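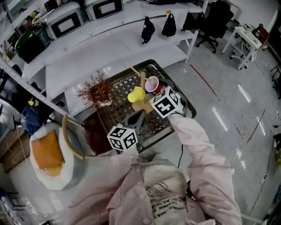 **Hendetti library branch to stay open through March**

The Hendetti branch library will keep its evening hours through the end of March, the town council decided at its last meeting of the year. The branch had been due to go back to a 5 p.m. closing after the holidays.

Council members voted 9 to 2 for the extension. The money comes from what was left in the building repair budget after the roof work on Simon Street came in under its estimate.

Branch manager Verna Boateng told the council that evening visits picked up once the heating in several nearby apartment blocks was turned down for the season. Most of the people who come after 5 are students and parents with small children, she said, and the reading room is often full by 6.
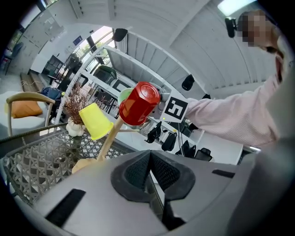 *Page last changed: 22/12/2022*

The two votes against came from members who wanted the repair money held over for the Gostska branch, where the back stairs have been closed to the public since the fall. Eduard Říha, who represents the Gostska side of town, said he had nothing against longer hours but did not want the stairs put off again.

"We were told spring, and then we were told fall," Říha said. "I would like a date."

The public works office is to report back on the stairs before the council meets again.

Under the new schedule the Hendetti branch will close at 8 p.m. on weekdays. Weekend hours stay the same. The children's desk will be staffed until 7, and the copy machine will be switched off 15 minutes before closing.

The homework help table run by Larysa Hrynyshyn will also go on. It has seats for up to 96 sign-ups over the term, and places are still open for middle school math and for English learners. Parents can sign up at the front desk or by phone. There is no charge.

Books on hold can be picked up at any time the branch is open. Holds placed at Gostska for pickup at Hendetti may take a day longer over the holidays while the delivery van is on its short route.

Both branches will be closed on New Year's Day. The book drop at Hendetti will stay unlocked, but the one at Gostska will be locked until the branch reopens.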